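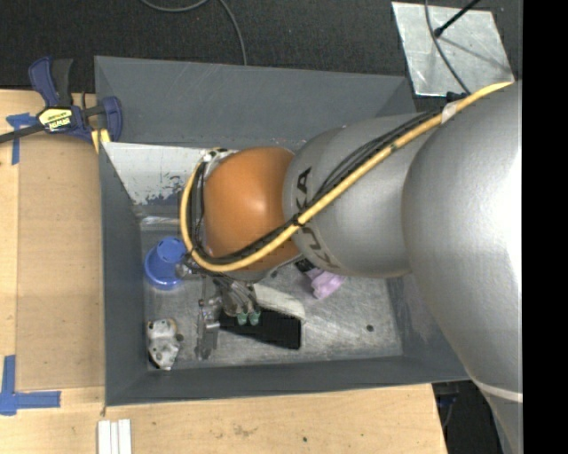
STIVTON, 2022-05-13

Wysocka School to Open Second Campus in Drarnberg This October

The Wysocka School announced today that it will open a second campus in Drarnberg in October, giving families in the eastern part of the region their first local access to its bilingual program. The new campus will enroll students from kindergarten through grade 8. Students who complete grade 8 in Drarnberg will have a guaranteed place in the upper school in Stivton.

The Board of Trustees approved the expansion at its spring meeting after a review of enrollment and travel patterns. The school currently serves 1,412 students at its Stivton campus, many of whom live east of the river and spend more than an hour each way on the bus. The waiting list for the lower grades has grown in each of the past 3 years.

"Families in Drarnberg have asked us for a long time when we would come to them," said Elżbieta Kalinowski, Head of School. "We wanted to be certain that we could staff a second campus to the same standard before we gave an answer. We are now able to do so, and we look forward to welcoming our first students there in the fall."

The Drarnberg campus will occupy the former district offices on Stiltby Road, which the school has leased for an initial term with an option to buy. Renovation of the building began in the winter. The ground floor will house kindergarten through grade 3, along with the dining room and the nurse's office. Grades 4 through 8 will be taught on the two upper floors, where there will also be a library, a music room and science classrooms. Work on the outdoor play area will continue after opening, and students will use the adjoining public sports field under an agreement with the town until it is finished.

Opening enrollment will be limited so that class sizes remain in line with those in Stivton. Additional places will be offered in later years as each grade fills. Students may transfer between the campuses at the start of any semester, subject to space, without a new application or entrance assessment. Both campuses will follow the same calendar, curriculum and grading policy.

Weronika Adamczyk has been appointed Principal of the Drarnberg campus. Ms. Adamczyk joined the Wysocka School as a mathematics teacher and has most recently served as Assistant Principal for the middle grades. She will take up her new duties on a full-time basis this summer and will be supported by Lena Tomaszewski, who has been named Director of Admissions for both campuses.

"A new campus gives a faculty the chance to think carefully about how the school day should run," said Ms. Adamczyk. "We will begin with a later start for the youngest children and a longer midday break for everyone. Teachers from Stivton who are moving to Drarnberg have been closely involved in setting the timetable."

Tuition at the Drarnberg campus will match current rates in Stivton. The school has also set aside 80 need-based awards for the opening year, to be shared between the campuses. Awards will cover between half and all of the cost of tuition and will be renewed each year for students who remain eligible. Families may apply for aid at the same time as admission, and a request for aid will have no bearing on the admission decision.

The awards are funded in part by a gift from Zdzisław Wróbel, a graduate of the school. Mr. Wróbel's gift will also pay for books and for the instrument collection in the music room.

"I walked to this school every morning as a boy, and I know that distance keeps some families from considering it," said Mr. Wróbel. "I am pleased to help bring it closer to them."

Bus service between Drarnberg and Stivton will continue for upper school students. Routes serving younger students will be revised over the summer, and families affected by the changes will receive written notice from the transportation office. Children in the lower grades who now travel to Stivton may remain there if their families prefer.

Waldemar Jakubowski, Chair of the Board of Trustees, said that the Board would review the new campus at the end of its first two years. "The Board has approved a measured plan with clear limits on enrollment and borrowing," Mr. Jakubowski said. "We will publish the results of our review to all families."

Applications for the Drarnberg campus are now being accepted. Priority will be given to siblings of current students and to children already on the waiting list. Information evenings for prospective families will be held at the Drarnberg town library, and dates will be posted on the school's website. Teaching and support positions at the new campus are also listed there.

About the Wysocka School

The Wysocka School is an independent, nonprofit day school offering bilingual instruction from kindergarten through grade 12. It is governed by a Board of Trustees and admits students of all backgrounds.

Media inquiries: Office of Communications, The Wysocka School, Stivton
Admissions inquiries: Lena Tomaszewski, Director of Admissions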